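Okay so we finally have the keys to the new office and I have been grinning like a fool all day. Thread!

It's upstairs from the old Nudum print shop, for anyone who knows the street. We signed in September and then waited and waited on the electrical inspection. It passed!!

Best thing about it is the brick. Real red-brown brick, right across the middle of the room, and I will be fighting anyone who says the word "drywall" to me. We taped four sheets of paper up on it in a row and that's the decor for now. They're a little staggered. I like them that way.

The ceiling is the other thing. White corrugated metal, beams, bundles of pipes everywhere. My mom asked when they're going to finish it (Mom. it's finished.)
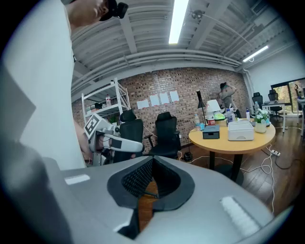 The round table was a total impulse buy, secondhand from Bilta. Light honey top, black pedestal base, and it took two of us and a lot of bad words to get it up the stairs. I wanted a rectangle – I was wrong, everybody drifts over to a round table with their lunch.

Chairs are black mesh with armrests, high backs. My back has already written them a thank-you note.

Still undecided on the white wire shelving. It holds plenty, but with open shelves you have to look at all of your stuff all of the time. Right now it's a bottle with a red cap up top and dark odds and ends underneath. Baskets? Send me baskets.

Also on the list: a rug, a lamp that isn't a fluorescent tube, and some kind of plant that can live with me. Budget for all of it is 100 dollars, so be kind with your links.

Going back over tomorrow with a tape measure to see how big a rug we can get away with by the brick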